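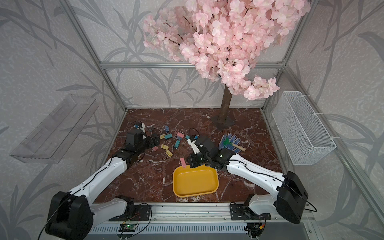 Which gripper fingers should we buy first?
Start with the plain ones that come with your arm. Most of the complaints we get about fingers are really about poor wrist angles, and new fingers won't cure those.

Are the Brivimar fingers better than the Sistex ones?
On flat, thin things, a bit. On anything bulky we couldn't separate them. Brivimar's leaflet promises "universal grip", a phrase we'd ignore from any supplier.

How many grasps is that based on?
3,204, over roughly four weeks in August. Fares Akl ran the lot on 2 arms, so treat it as one person's bench and one person's habits.

Do I need a camera at the wrist?
For soft items, probably. A fixed view loses the fingertips just when you want them. The wrist view has its own trouble – the fingers hide part of whatever you're reaching for. 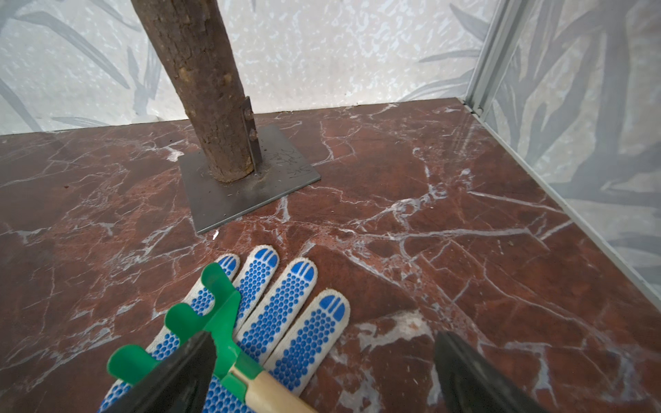

Wrist view: fingers over the rake and dotted glove, log on its base plate behind.

Will the Veltier controller make it quicker?
Veltier says so. We saw smoother stops and no gain in speed.

Can I send in my own results?
Please do, failures included. Haziq Oei reads them on Tuesday. Leave out the showreel.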